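Last updated: Friday, March 13, 2020

Skuto passes 1000 hand-recorded examples, wants 1692 by May

CLEMMONT - The small team behind Skuto, a learning system meant to tidy and sort household stuff, says it now has more than 1000 usable examples recorded by hand. Target is 1692. Deadline is the end of May.

The examples all come from people. Someone wears a recorder on the chest, holds a gripper in each hand and does a chore the way the machine should later do it. Pick up, carry, put down, stop. Then again, with the thing moved over a bit. Each run is saved with the path both hands took.

Till Meinecke, who runs the recording side, said the first weeks went badly. "We threw out 151 runs in the first batch. Tags blocked, cables caught on sleeves, people talking to each other and forgetting to press stop."

The rules got tighter after that. Sleeves up. Both tags facing out. Short runs only. If you drop something you keep going and pick it up, and the run is marked as a drop. Those are kept, Meinecke said, and kept in a seperate folder.

The work is paid for by Hassanpour, the parts supplier, which signed on last year and gets first look at the results. No figure was given. A second backer has been talked about but Negin Safavi, who handles the money, would not name it. "Ask me in May," she said.

Floor-level tasks are the current push. Shelf and table tasks were recorded first and make up most of the set, and it shows. The test arm, which the team calls Clurkel, does well enough on a table and poorly with anything near the ground. Forough Taheri, who trains the model, wants at least 100 floor runs per recorder before she starts the next round.

"It reaches too high and closes on air," Taheri said. "It has hardly seen a floor. So we show it floors."

Recorders work in pairs and swap when the hands get tired. Squeezing the grippers all morning is harder than it looks, according to Grigoris Kokkinos, who has done it since the start and has more runs to his name than anyone else on the team. He does the thin objects, mostly. Rods, handles, wire things. New people tend to get bags and boxes.

Labels are still typed in by hand at the end of the day. Valdemar Mogensen is writing a tool to do part of it and said it was "close," then said not to print a date.

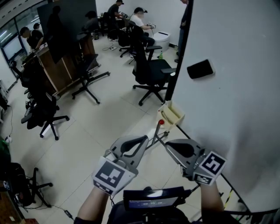
Why not just steer the robot arm and record that?

Steering the arm is slow, and only one person can do it at a time. With hand-held grippers several people can record at once, and the motions come out closer to how a person really moves.

Some of the set will be shared. Safavi said a portion goes out to schools that ask in writing, with faces blurred and sound removed. The rest stays with the team and Hassanpour untill the agreement runs out.

Next open session for new recorders has no date yet. Training takes one morning. Short sleeves, flat shoes, no rings or watches. Names to the Clemmont desk, who will pass them on to Meinecke.

Contact the newsroom | Copyright 2020 | Back to top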